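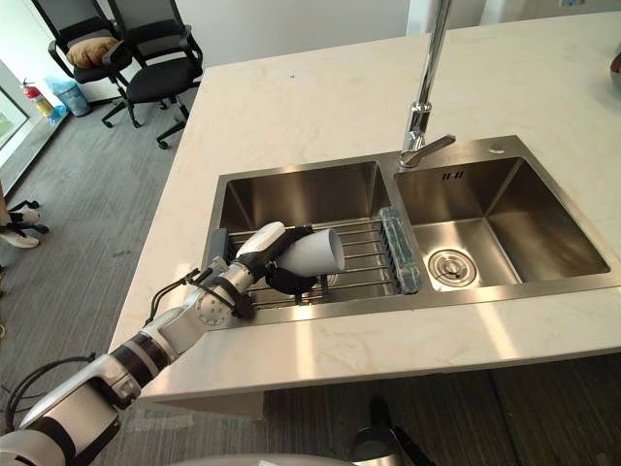 Piltby Rink Goalie Log

Shot-by-shot records from the Drultmont adult hockey league, typed up by Letay Woldegiorgis, who backs up for Skimell and has plenty of bench time.

What's in it

221 games, one row per shot. Columns are game, period, shooter side, zone, result and notes. The notes column is free text and mostly complaints. 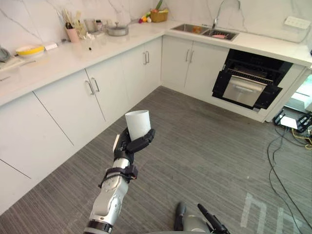

White cup held upright, kitchen counter behind.

Known problems

Period 2 of game 28 is missing. The sheet went home in somebody's skate bag. Cuervo's scorer counts dump-ins as shots, so their goalies look like geniuses.

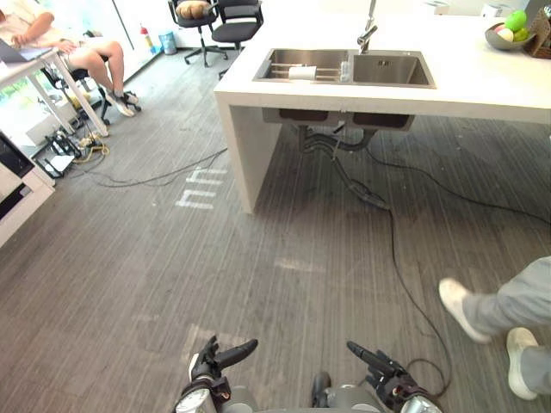

I left those numbers alone after a long email thread I don't wish to reopen. If you compare save percentages across teams, drop Cuervo or expect mail.

Empty-net goals are marked EN. Before August they were marked "lol", and 24 of them still are.

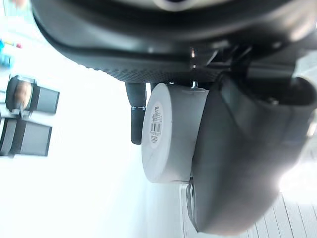
Using it

Plain CSV, commas, no quotes. Shooters are listed by team only. Please don't use it to pick a beer league draft. Two people already have, and both took me in the last round.

Fixes go to Letay, any time after the late game.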